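Zumport opens shared desk floor in Cledbridge with a simple rule: every desk is left ready for the next person

Cledbridge, Tuesday, September 4, 2018

Zumport, the provider of shared office space, today opened its new desk floor in the Mahrous building in Cledbridge. The floor has 94 desks in open booths, and members may take any desk which is free when they arrive. With the opening, Zumport also introduces Vodby, its desk reset routine, which was tested during August at the company's older and smaller location in the same town.

Shared desks are practical for people who come to the office two or three days in a week, but they bring a known difficulty. A person who sits down in the morning often finds the papers, pens and coffee rings of the person before. In a survey which Zumport made among its members in the spring, 376 people answered, and the condition of the desk on arrival was the complaint they named most often, before noise and before the temperature of the room.

Vodby is the answer of the company to this complaint. It is a short routine of 4 steps, done by the member at the end of the day. First, personal things are taken from the desk and put in the bag or in the locker. Second, the small supplies which belong to the desk go back in their organizer. Third, the desk is wiped with the cloth. Fourth, the organizer is put in its place and the chair is pushed in. The steps are printed on a card that each member receives together with the door pass.

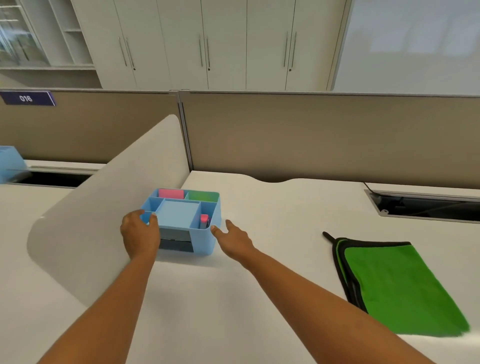 Each desk on the new floor is equipped with its own set of supplies, and the set stays with the desk. Members are asked not to carry it to another booth, even for a short time. A typical set can be seen at desk 018, where the light blue organizer holds sticky notes in pink and pale blue and a marker with a pink cap, with a drawer section under the open tray. The bright green microfibre cloth has a small loop, so that it can be hung up after use. White privacy panels and beige fabric partitions give the member some quiet without closing the view across the floor, and the number plates on the partitions correspond to the numbers in the booking list.

During the August test, members of the older location tried different ways to arrange the supplies. The first version of the set had loose trays, and these were moved from desk to desk until some desks had three and others had none. One organizer with compartments was preferred by most members — it can be lifted in one movement when the surface is wiped, and it is easy to see what is missing. The order of the steps was also changed in the test. In the beginning the wiping came last, and many members found it tiring to take everything up again after they had already arranged it.

"We wanted a routine that a tired person can finish at six in the evening," said a spokesperson for Zumport. "If it needs a long explanation, people will not do it. We have removed everything that was not needed, and what remains is mostly common sense."

Supplies are checked in the morning before the doors open, and empty compartments are filled again. Members who would like something that is not in the standard set, for example a ruler or a stapler, can borrow it from the shelf beside the kitchen and bring it back on the same day. Cloths are collected for washing every Friday and replaced with clean ones.

The floor is open on weekdays from seven in the morning until eight in the evening. Desks can be booked for half a day, a full day or a month, and 30 of them are kept free of advance booking for members who come without a plan. Small companies which need several desks side by side are asked to contact the reception some days before.

Visitors are welcome to see the floor and to try a desk for half a day without payment until the end of the month. Registration is made at the reception on the ground floor of the Mahrous building.

About Zumport
Zumport offers shared desks, meeting rooms and lockers for small companies and independent workers in Cledbridge. The Vodby routine will be used in both of its locations from this autumn.

Press contact
Zumport press office, Mahrous building, Cledbridge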